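25/06/2011
讲稿备注 / Shinji Nagano

《桌面上的纸:手工装订小册子入门》

(开场先别放幻灯,拿着那本蓝皮的走到台前。)

大家好。今天想跟各位聊装订,手工的那种,一根针、一段线、几张纸。我迷上这件事完全是偶然,四月在 Stostport 的旧书市上翻到一本航海日志,封面早没了,书脊露在外面,线还好好地穿在那里。我蹲在摊位边上看了半天,摊主以为我要偷书!后来还是买了,现在就放在我工作台左边的架子上,等会儿休息的时候可以传着看,请轻一点翻。

(停一下,让后排坐好。)

先讲纸。纸有丝流,也就是纤维的走向。顺着丝流折,折线干净利落;逆着折,折痕会起毛,书翻开以后还会自己拱起来。怎么判断?拿一张纸,两边轻轻往中间弯,不要折死,哪个方向软,丝流就跟那条弯线平行。现场做一遍,每人发一张,左右弯一次,上下弯一次。第一次感觉出差别的时候真的很开心,我当年在厨房里把家里所有的纸都弯了一遍,连电费单都没放过。

丝流一定要跟书脊平行。这一句请重复两遍。

再讲折。对折之后用骨刀压,从中间往两头推,别来回蹭,来回蹭会把纸面磨亮。没有骨刀的,用勺子背面也行,隔一张废纸压。我自己用的是 Auer 的骨刀,用了很多年,边缘已经磨得跟我的手一个弧度了,换别人用反而不顺手。

(这里容易讲太久,看表。)

打孔。今天做三孔的小册子,是最简单的一种,学会了当天就能送人。中间一个孔,上下各一个,离天头地脚远一点,太靠边纸会撕。先用硬卡纸做一个打孔模板,夹在折缝里,锥子沿着折线斜着进去。很多人第一次打孔会打偏,孔跑到折线外面去,书合上以后背后就能看见一个小洞。打偏了也别扔,留着当练习本,我的购物清单全写在打偏的本子上。

穿线。从里面中间的孔出去,上面的孔进来,跨过中间,从下面的孔出去,再从中间回来。回来的时候留心不要扎到原来那根线,扎穿了就抽不紧。两个线头要落在长针脚的两边,打一个平结,结压在长针脚上。线用麻线,过一遍蜂蜡,捏在手里有一点点涩,这个手感最好。线的长度取书脊高度的两倍半,新手取三倍,剪短了再接很麻烦。

(示范,慢慢做,嘴上不要停。如果线打结了,就趁机讲怎么解。)

有人会问,三孔够不够结实?薄册子足够了。去年给 Kevora 读书会做的那批,一共 21 本,诗集,每本就是一帖。到现在大家还拿着到处走,有一本掉进过咖啡里,晾干了继续用,线一点没松,封面倒是多了一圈很漂亮的褐色。

接下来讲多帖。一帖的小册子做熟了,手会痒,就想做厚的。厚书是把很多帖一帖一帖缝在一起,帖与帖之间靠锁线连着。我做过最厚的一本有 400 页,缝了整整一个冬天,缝到后面几帖的时候舍不得做完,每天晚上只缝一帖。

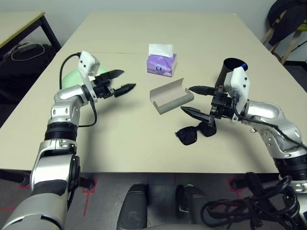
缝多帖的时候,松紧要从头到尾一个样。前几帖总是缝得太紧,人在紧张嘛,到后面放松了,线也松了,整本书就会变成一个楔子。我的办法是每缝完一帖,用手掌把书脊按一按,听纸和纸贴在一起的声音,然后顺着书脊的方向拉线。记住是顺着拉,往外拉会把孔扯开。

封面可以非常随意。旧地图、包装纸、孩子的画,都可以。Keria 那家纸铺的处理区有一格零头纸,尺寸怪得很,做小册子刚刚好,我每次进去都出不来。封面纸厚一点的话,先用钝刀划一道浅痕再折,不然会裂。

裁边放在最后。刀要新,尺要压住,一刀一刀地走,每一刀只切下去几层,千万别想一口气切断。第一刀最轻,给后面的刀开路。切完那一刻,书口齐得像一块豆腐,摸上去滑滑的,我每次都忍不住要摸好几遍!

(这里停,让大家把自己的册子举起来看看。)

最后想说说编号。我做的每一本都在最后一页用铅笔写个号,很小,写在角上。上个月写到 977。早期的那些现在看实在很丑,天头歪着,线也没上蜡,可是翻到的时候还能想起那天窗外在下什么雨、收音机里放什么歌。所以请大家今天也在自己的本子上写个 1,铅笔写,轻轻的。

提问时间。常被问到的先备着:
胶要不要用?三孔册子不用,多帖的书脊上薄薄一层浆糊。
能不能用缝衣线?能,太细的话双股,容易割纸,拉的时候手软一点。
左撇子怎么办?模板翻过来,步骤照旧。
潮湿天气怎么放?平放,上面压一块木板,别立着。

(散场前提醒归还锥子和骨刀。剩下的麻线谁想要就剪一段带走。)

联系:请致信 Stostport 手工装订小组,Shinji Nagano 收 | © 2011 Shinji Nagano | 返回顶部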